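Jan 11, 2025, bench notebook, kit room

Came in on a weekend to get the student instrument kits sorted before the February intake, and I'm so glad I did, because with the building quiet you can spread everything out and really think about it. Bent Ragnarsson was in until lunch and left me his list from last term, which is mostly complaints (good ones!) about kits coming back half packed.

The question I started with: do we keep the soft zip cases, or go back to rolls? Bent is for rolls. I was on the fence this morning and by the afternoon I was all the way over on the side of the cases.

First, the outer bags. Every kit goes out in a blue nonwoven bag, and I'd forgotten how much I like them. They weigh nothing, they fold down small, and you can spot one across a room. We had 400 delivered under the Cullow order (the number on the packing slip is 2511, writing it here so I stop hunting for it) and there are plenty left for this year and next. The stitching lines give you something to fold along. I tried folding in half with the handles inside, then in thirds, then a sort of rolled version that looked very smart for as long as I kept my hand on it. 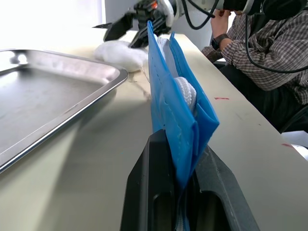
Thirds wins. Halves is quicker but leaves a wide, floppy thing that slides off the pile, and I want to be able to stand a row of these in the drawer like file folders. Rule for the drawer: look inside before folding. It's very easy to fold a bag with something still between the layers and then wonder for a month where it went. Small knitted things are the worst for this, they grip the fabric and stay put however hard you shake.

Also on the bags, the top edges never line up perfectly and I've decided not to care. I spent far too long on the first few trying to get the corners square. Fold the panels flat, press with the side of your hand, move on.

Stainless trays: use one as the staging tray for each kit. Everything comes out of the case and onto the tray, gets looked over, and goes back in order. I tried it straight on the table first and it's fine for the scissors but the fine-tipped things are hard to pick up off a flat surface, whereas a tray with a rim gives you an edge to slide them up against. Such a small change and it made the whole afternoon go faster. The table itself wants a wipe-down before Monday's group, there are reddish marks on it that I'd like gone. Try the Orkitz cleaner first, the mild one.

Now the cases, which is the part I was looking forward to. I had two makes out to compare, the Lins and the Itari. I prefer the Lins because the zipper goes far enough around that it opens properly flat. The Itari wants to close itself while you're working, and I ended up holding the lid with my elbow. Pale lining in both, and I've come around to pale. It does show every smudge, but that's useful, you can tell at a glance which ones need a clean, and metal stands out nicely against it.

The clear film across the middle is the piece I want everyone to understand, so I'm going to make a point of it at the induction. The instruments go under it. Under! Half of Bent's list is kits where someone laid things on top and zipped up, and of course they all ended up in a heap at one end. Lift the edge with one finger, slide the instrument up from the bottom with the other hand, and let the film come down over the shaft. It crinkles a lot and it looks flimsy, but I shook a fully loaded case pretty hard and everything stayed where I'd put it.

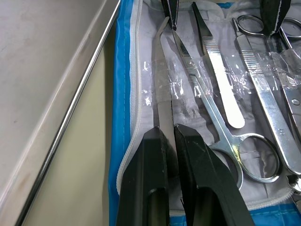 For the layout I'm proposing: curved instrument first, then scissors, then thumb forceps. The curved one is the awkward one, so give it the most room and let everything else fit around it. Hold it low on the shaft. If you hold it near the hook it swings, and then the tip catches the film. Scissors closed, blades under the film, rings free so you can get a finger in to pull them out. I tried them the other way up for a while and it's horrible, you end up fishing for the points.

Timed myself on the last 8 cases. The first one took 6 minutes with a lot of dithering and the last few were more like two, and that includes checking the scissor pivots. I'm really pleased with that. A pair of students working together could get through a whole shelf before coffee.

Still to do:
Clean the linings on the smudgy cases, damp cloth only, leave open overnight.
Run a bit of wax along the stiff zippers.
Ask Bent whether he'd accept the Lins case if I show him the shake test.
Draw the layout on a card and tape it inside the cupboard door.
Move the folded bags to the second drawer, the top one sticks.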